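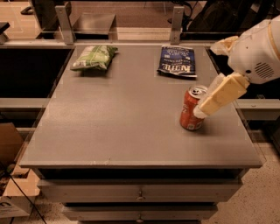

Re: [grasp-stack] wrist yaw flips on upright cans

From: Skye Purves
To: grasp-stack list
Date: 01/09/2026

Hi all,

Replying to Birger inline, sorry it took me a bit, I wanted to go through the logs first.

Birger Magnusson wrote:
> We're seeing the planner pick a side grasp on a can and then change
> its mind halfway through the approach. The wrist yaw jumps by 90
> degrees and the whole arm has to back out and come around again.
> Only happens on upright cans, never on bags. Is it the pose
> estimate, or is it the grasp ranker? We're on the Citell branch with
> stock settings.

It's the ranker, I'm pretty sure! The pose estimate for the can is fine, I plotted it over a whole approach and x and y barely move. What does move is yaw, and of course it does, because a can is round and the estimator has no idea which way it's facing. So every new estimate spins the object frame a little, the candidate grasps spin along with it, and whichever one happens to score best this time wins. Bags don't do this because they have a long side and the yaw locks onto that.

My table for this is the usual one with the drawers under it: red can standing up, green chip bag on the left, blue Kettle bag behind the can and a bit to the right. The Kettle bag matters more than I thought (it's upside down as the head camera sees it, which makes no difference to the segmentation, I checked). One finger goes in on the left side of the can and the other has to end up over on the bag's side, so the collision check throws out a bunch of candidates on that side and then lets them back in when the bag's mask shrinks by a few pixels. That's a second source of flipping on top of the yaw one. Fun.

What I've got so far, on my branch:

1. If the fitted shape is a cylinder and it's upright, ignore the estimated yaw and build the candidates in the base frame. This alone got rid of most of it.

2. Keep the current grasp unless a new one beats it by a margin. I called it switch_margin and it's set to 10 percent. Bendik, you had something like this in the old Isavetti code, didn't you? If yours was smarter, please send it over.

3. Once a finger pad reports contact, no more replanning at all. The arm was blocking the camera's view of part of the can by then anyway, so we were ranking grasps off half an object.

I replayed 2000 logged approaches through it and 28 still flip. The ones I've opened all have the can right up against a bag, and the fitter calls the two of them one box. That's a segmentation problem and I'd like to keep it out of this patch.

> Would raising the replan period help in the meantime?

A little, but you'll hate it if anything on the table gets bumped. I'd sooner turn off step 3's replanning by hand, it's the replan_after_contact flag in the approach config. Set it to false and leave the rest alone.

Britt-Marie, could you run the branch on your arm at Corside before I open the merge request? Your wrist has different joint limits and I'm a little worried that base frame candidates will all land in the one bit of yaw you can't reach. Bags too please, not only cans.

The plots are in the usual folder under yaw_flip. Ignore the one with the purple line, I had the axes swapped.

Skye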